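Open Day at Githolm: Your Questions, My Answers

14 comments | 51 shares

We get the same emails every time we open the doors, so I've put my answers in one spot. I'm Embla Ljungberg, I run the visitor side of things at the Githolm robot lab, and I'm the one with the sore throat by lunchtime. The next open day is August 28, 2026.

What will I get to see?

The big draw is the cylinder demo, which we call Dredo. It's a simulated work cell shown on the wall screen, with robot arms, blue and white cylinders, and a rack and a green channel to put them in. You'll see it from several viewpoints, including one right down between the gripper fingers. That's the one the kids shout at!

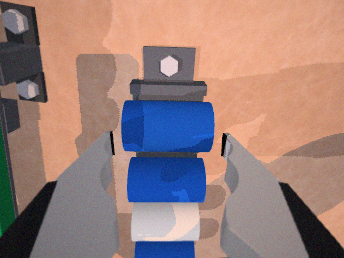 Between the fingers: blue cylinder, black pads on either side.

So it's a simulation? No real robots?

Dredo is all simulation, yes. I know a few folks were let down by that in February, so I'm saying it early this time. We do have a real arm, named Tveit, in the next room, and it gets switched on for a short show after each Dredo session. It mostly waves and stacks foam blocks, but people love it.

Why cylinders? Isn't that kind of easy?

Ha, I asked that too when I started. 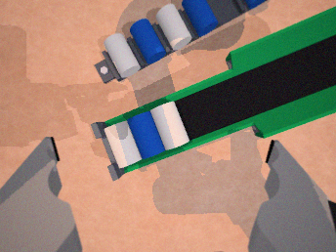 My job is explaining this stuff to people who have never thought about robots, and a simple shape helps a lot with that. You can follow along without knowing a thing about motors or code. Look at the closed end of the green channel, where a white, a blue and a white cylinder lie snug against each other – the fit is tight enough that being a little off would matter. You and I would line them up by feel while chatting about dinner. A robot has to get the angle and the position right, and somebody has to work out how to tell it. Ask our programmers about that part, but maybe sit down first, because they can go on for a while (I say this with love).

Can I ask questions during the demo?

Please do! Shout them out, raise a hand, whatever feels comfortable. If it's something I can't answer, I'll grab one of the engineers. My favorite last time came from a girl in the front row who wanted to know if the arms ever get in each other's way. 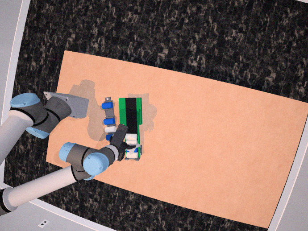 The short answer I gave her was that planning for two arms is harder than planning for one, and that avoiding bumps is a big part of the work. The long answer took an engineer, a whiteboard and most of our coffee break. She seemed happy with it, and her dad took a picture of the whiteboard.

Is it OK for little kids?

Sure. I'd say 7 and up will get the most out of it, but younger ones are welcome and there's a coloring table by the entrance. Anyone under 9 needs a grown-up with them in Tveit's room. Strollers can be parked in the hallway.

How long does it take?

Plan on 51 minutes for the tour with Dredo and Tveit together. Yes, that's an oddly exact number – we timed it, and then I put it on the poster as a joke and now it's stuck. You can hang around afterward as long as you like, up to closing.
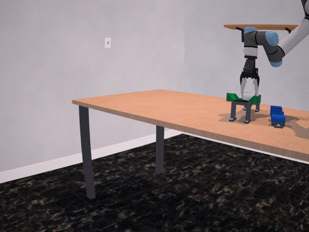 Most people do stay a bit. There are two computers where you can spin the view around yourself, and there's usually a line, so try them early if you can. The engineers eat their lunch nearby and don't mind being bothered.

Do I need a ticket? Is there parking?

It's free, but do sign up so we know how many chairs to put out. Park in the Collel lot across the street and come in through the side door. The front one sticks.

Can I take pictures?

Go ahead, just no flash in Tveit's room please. Send me the good ones!

14 comments | 51 shares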